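Speaker notes: Sorting Before Shelving
Potville Library staff day, 25 June 2019. Speaker: Sadia Dhanial

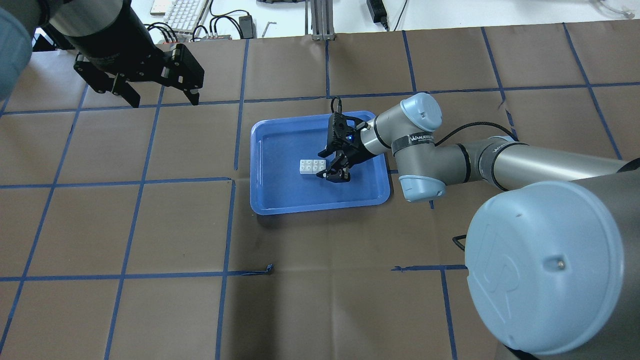 Opening
Say good morning, thank Svenja for the invitation. Ask who has worked a returns desk during summer reading. Wait for hands.
I ran returns at the Cumley branch for 9 years. Most of what I know comes from doing it badly first.

The problem
Last July Cumley had 3000 items come back after the reading program ended. We put them straight onto carts in the order they arrived. Every cart held a bit of everything, so each shelver walked the whole building for each cart. Picture books were the worst. They were out of the collection for weeks and parents kept asking for them.

What we changed
Sort once, at the desk, before anything goes on a cart. We used 5 groups: picture books, children's chapter books, adult fiction, adult nonfiction, everything else. Discs and magazines went under everything else. Quang wanted them separate. We tried it and went back.
One cart per group. A cart leaves when the top shelf is full, even if the lower ones are not.
Holds get pulled at check-in. Do not let them reach the sorting table.
(Slow down here. People will be writing.)

Layout
Put the sorting table within arm's reach of the check-in station. Ours was across the room until Hòa moved it one morning before opening.
Mark the groups on the table itself. Signs on the wall behind get blocked by whoever is standing there.
Leave one spot for damaged items and empty it at closing.

Fine order
Shelvers asked if the desk should also put nonfiction in call number order. My answer is no. Rough sorting takes seconds per book. Fine sorting holds up the line at the desk and can be done on the cart.

Likely questions
Small branches: use fewer groups. Two is fine.
Software: we stayed on the Pruteck system and changed no settings.
Staffing: same hours as before. Diễm has the schedule if anyone wants a copy.

Close
Handouts are by the door. Next up is Svenja on meeting room bookings. Leave the microphone on the stand and switch it off.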